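4.2 Field exposure of coated door and window screens

Manufacturers of woven steel security screens commonly quote a service life for the coating, and the quoted figure nearly always comes from a salt spray cabinet. We had doubts about this before we began and we have more of them now. A cabinet holds one temperature and one fog for as long as the operator likes. A screen door on a house in Kisstead gets morning dew, road dust, a garden hose, a dog, and a key dragged across the lock plate twice a day. It is hard to see why the first should predict the second, and the papers that claim it does tend to cite each other.

We therefore followed 30 screens fitted to occupied houses in two districts, Kisstead and Cirkine. All were the Woltent type, with powder-coated mesh clamped into an aluminum frame. The fitter was left to work as usual and was not told which joints we would later open. Of the 30 screens, 14 had been fitted with a plastic isolating strip between mesh and frame. The rest relied on the coating alone to keep the two metals apart. 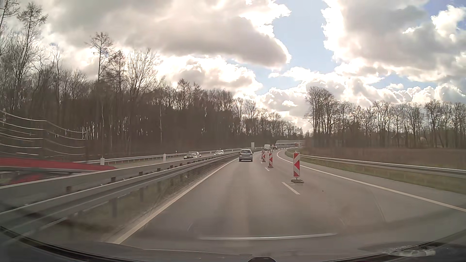

The supplier's position is that the strip makes no practical difference as long as the coating is intact. That may be true, but it is close to saying that the coating works when it works. Mesh is cut to size after coating, so every wire ends in bare metal at the clamp. Whether those ends matter can only be settled by opening the clamp and looking, and the cabinet tests we were shown had all been done on uncut panels with taped edges.

Screens were opened after 2,296 hours and again after 3,908 hours. Each clamp was scored by two readers working apart. Where they disagreed, the worse score was kept. We accept that this choice leans against the product. The usual habit of averaging leans the other way and is seldom mentioned.
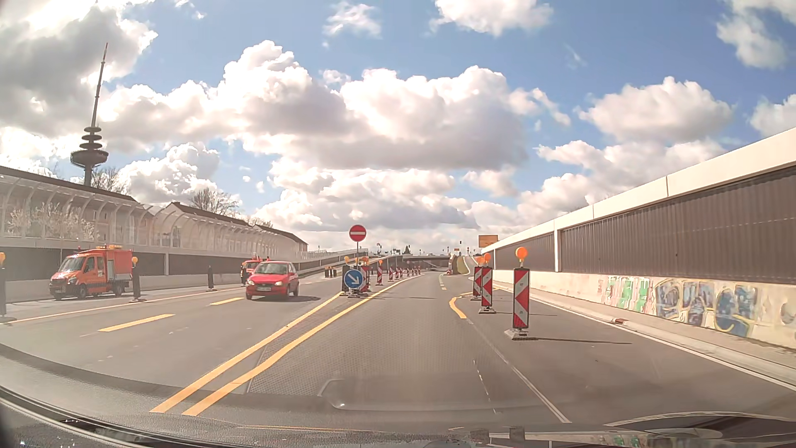 Tobias Okafor and Ilze Ķēniņš
Lapiņa Building Hardware Study, Working Paper
July 6, 2018

4.3 What the clamp scores do and do not show

At the first opening there was little to report. White deposit was present along the lower rail of several screens in both groups, mostly near the drain slots, and it wiped off with a dry cloth. Had we stopped there, we would have agreed with the supplier. Most published field trials do stop at a similar point — one reason, we suspect, that they read so well.

By the second opening the groups had moved apart. Screens without the strip had poorer scores at the bottom corners, where cut wire ends sit in whatever water the rail holds. Screens with the strip were better but not clean, and a few had deposit behind the strip itself, where a homeowner would never find it. The side rails told us almost nothing in either group. 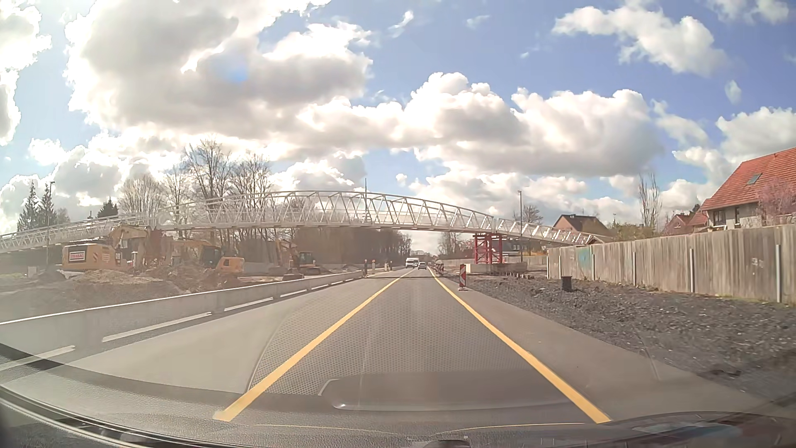 We would caution against reading too much into this. The houses were not assigned to the groups at random, and owners who paid for the strip may also be owners who rinse their screens. We asked about cleaning in June and got answers, but people asked whether they look after their doors will generally say yes. The two districts also differ in the age of the houses, and older openings are less square, which puts uneven load on the clamp.

Nor do the scores say anything about strength. A stained clamp can still hold the mesh well enough to stop a kick, and a clean one can be poorly tightened. Pull-out force was measured separately and is reported in Section 5. Readers who want a single number for service life will not find it there either — we do not think the data can support one, and we are not persuaded that anyone else's data can.

Figure 4. Median clamp score by rail position at the first and second openings, with and without isolating strip. Higher scores mean heavier deposit.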